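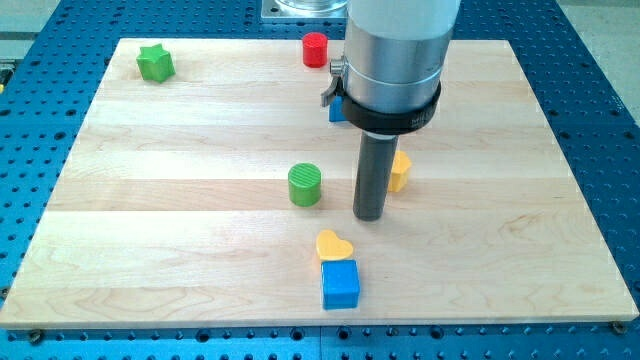
What is the best surface for a child's blocks?

A flat, hard board, a little bigger than the area the child can reach across while sitting still. Carpet is kinder to the ears, but a tower built on carpet leans from the first piece, and most of the knocked-over buildings that end in tears were never standing straight to begin with.

Karim Kamel has been making play boards in a rented shed in Vikport for long enough to have firm views on this. He trained as a cabinetmaker and spent most of his working life on kitchens. The boards came later, when a local preschool asked him to replace the tops on two low tables and he noticed that the children had been doing most of their building on an old pastry board from the staff kitchen.

"They had a good table and they'd picked the pastry board," he says. "I went home and thought about that for a while."

His boards are sold under the name Handivau, mostly to preschools and a few toy libraries. He makes them in maple, with narrow planks glued edge to edge. Maple is pale and close-grained, and coloured blocks show up well against it. A green star or a red cylinder is easy for a small child to pick out on a light surface. On a dark walnut top, Kamel says, the blue pieces are the ones that get left behind at pack-up time.

He is less fussy about the blocks. Wooden ones have weight and sound good. Plastic ones wash easily, which matters in a room where everything goes into someone's mouth by morning tea. The shapes matter more to him than the material. A set made up of cubes is easy to build with and soon runs out of interest. A set with some cylinders in it asks a bit more. A cylinder stands happily on its end and rolls away on its side, and a child who has chased one under the couch a few times will begin to put it down with care.

Stars are harder again. A thick star will stand on two of its points, and children like to see it up, but there is very little to rest on top of it. Most end up as the last piece on the tower. Kamel's advice to parents is to leave one or two awkward shapes in the box even if they seem useless.

Texture helps too. Fine ridges on the top of a block give small fingers something to feel, and some children will sort by touch before they sort by colour. The drawback is that ridges hold grime. An old toothbrush and warm soapy water will shift it. Stand the pieces on a tea towel to dry, ridged side down.

How many blocks to put out is a question he gets at every market. His answer is fewer than you own. A handful spread across a board gets handled, turned over and lined up. Tip out the full tub and a toddler will usually stir it, sit in it and walk off. He suggests keeping most of the set in a cupboard and swapping a few pieces in each week.

The Ouazzani toy library, which has used his boards since it opened, goes about it the same way. Its tub lists 919 loose blocks in the catalogue, and they go out in small cloth bags of mixed shapes. Borrowers can take two bags at a time. The bags were introduced in May last year and the library says fewer pieces have gone missing, although it has not kept a tally.

Fixing the board down is worth the trouble if it lives on a table. A loose board slides when a child leans on it, and everything on it goes over. Kamel puts a small screw near each corner, with the head sitting low enough that a sleeve won't catch. On a metal table with holes already in it, bolts will do the same job. At home, where drilling the dining table won't be popular, a square of rubber mat underneath is enough.

Looking after the wood is simple. Wipe it with a damp cloth and dry it straight away. Leave it out of direct sun, which will yellow the maple unevenly if there's always a toy box sitting on one end. Once or twice a year it can have a light sand and a coat of food-safe oil. Don't soak it and don't scrub along the seams with anything stiff. Crayon comes off with a dab of the same oil on a rag. Felt pen generally has to be sanded out, or lived with.

Kamel has made just over 1,000 boards so far. He has started on a larger one for the preschool at Jeltska, where the four-year-olds have asked for something long enough to build a street on. It will be in two pieces so that it fits through the door, and he has not yet settled how to join them without leaving a ridge in the middle.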